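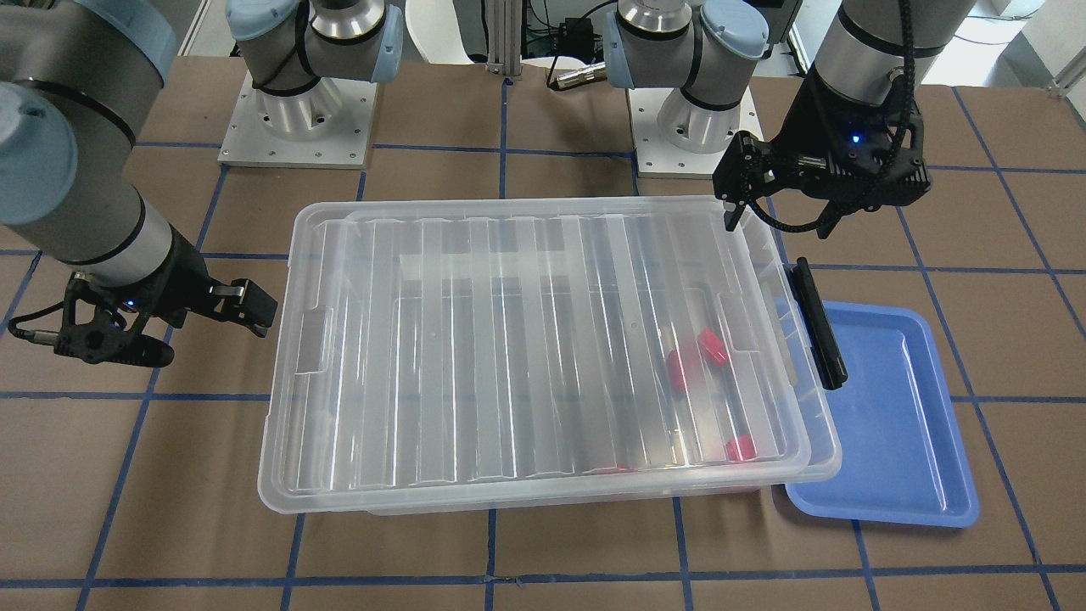

Right, these are the minutes of our second family get-together about Uncle's memorial. I'm writing them up again because I was the only one with a pen. Shout if I've got something wrong, but please do it before the notice goes to the paper!

**There in person:** me, both my sisters, Mum, our cousin from up north and her husband, and Auntie (who arrived halfway through the bit about the hymns and made us go back to the start).

**On the phone:** my brother, who kept dropping out. Where I've put "brother agreed", he at least didn't object while we could hear him.

**Sorry they couldn't come:** the two youngest cousins, who had work.

## Last time's notes

Mum says I put that Uncle was in the merchant navy for 19 years as a cook. He was in for 19 years, but he was only a cook for the last stretch, and before that he was a deckhand. I've changed it. Everyone else was happy with the notes, or hadn't read them.

Still hanging over from last time:

- The photo of him on the Lekano still hasn't turned up. My older sister is sure it was in the biscuit tin. Mum has the biscuit tin and says it's all receipts and a bus pass.
- My brother has rung the bank.
- I was meant to write to the old shipmates and I've done half of them. Will finish.

## The death notice

This took most of the evening. The short notice went in the week he died, and what we want now is the longer one, with a bit about his life and the details of the memorial. The paper lets us have 300 words before the price goes up. My draft was a good deal over, so I read it out and we went through it with a biro.

Out came the bit about the allotment prize, and all of his schools. Mum wanted the schools kept but gave way when she heard how long the list sounded read aloud. Out too went "after a short illness", as Auntie says it wasn't short to anyone who was in the house with him, and I think she's right.

We kept the years on the Lekano, and him coming ashore and opening the repair shop on Markel Street. We kept the bit about him teaching half the road to swim as well. My younger sister asked if we could say he was funny. There was a long chat about whether you can just say that in a notice, and we've gone with "He made us laugh every day", which Mum cried at, so it's staying.

The awkward part was who he's survived by. He never married, but he and his friend from Bodedska shared the flat for years and years, and three of us felt very strongly that the friend should come first, ahead of the brothers and sisters. Mum was quiet for a bit and then said of course he should. So it will read "his companion", if he's happy with that word. I'm going round to ask him, and whatever he wants goes in.

Nieces and nephews will be listed by age. I know some of you wanted it by branch of the family, but we tried that on the back of an envelope and it was a muddle.

**Agreed:** I tidy the draft and send it round. Two days for changes, then it goes.

## The memorial itself

It'll be in December, in the afternoon, so people coming a long way can get home the same day. The chapel was Auntie's first choice, but it's booked up with carol services. The sailing club room is free and he liked it far better anyway (Auntie wishes it noted that he was also baptised).

Two readings and one hymn. The hymn is the seafarers' one. My cousin will do a reading, and I'll do the other unless my brother gets here in time, in which case he can have it and welcome. After that anyone who wants to get up and tell a story can do so. My older sister is worried this could go on all night, so she's going to sit at the front and stand up when it's time for tea.

No black unless you want to wear it. He'd have come in the green jumper.

Food: we went back and forth on sandwiches. Then his friend's suggestion was passed on, that we ask Âu, where the two of them ate most weeks. My younger sister rang them there and then from the hallway. They remembered him straight away and will do spring rolls and noodles for the lot of us. Mum is making a fruit cake as well and won't be talked out of it. 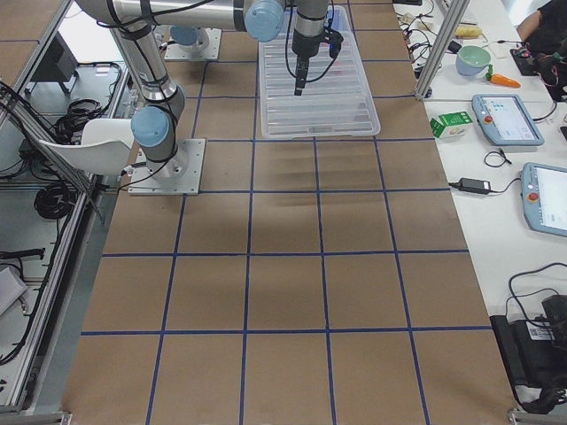 ## Money

The room, the food and the notice come to £879 all in. We're splitting it between the households, and Auntie isn't paying, whatever she tells you. If it's a bad month, ring me quietly and we'll sort it out between us.

In place of flowers, people can give to the lifeboats. I'll put that on the last line of the notice.

## The ashes

We only touched on this. He told his friend he wanted to go in off the end of the pier at Bodedska, and he told Mum he wanted to be with Granny. Cousin's husband asked whether it could be half and half. Mum didn't like the idea much at first but she's thinking about it. No rush, and we're leaving it until after the memorial.

## Who's doing what

- **Me:** finish the letters, see his friend about the wording, send the draft round.
- **Older sister:** confirm the sailing club room, and have one more look for the Lekano photo (loft this time).
- **Younger sister:** numbers to Âu once we know them.
- **Brother:** find out what the council says about the pier.
- **Mum:** cake. Also the green jumper, which his friend would like back.
- **Cousin:** pick her reading and tell me what it is so I don't do the same one.

We packed up at 9 o'clock when the phone battery went. Next one is at Mum's again, same time, and could somebody else please bring milk.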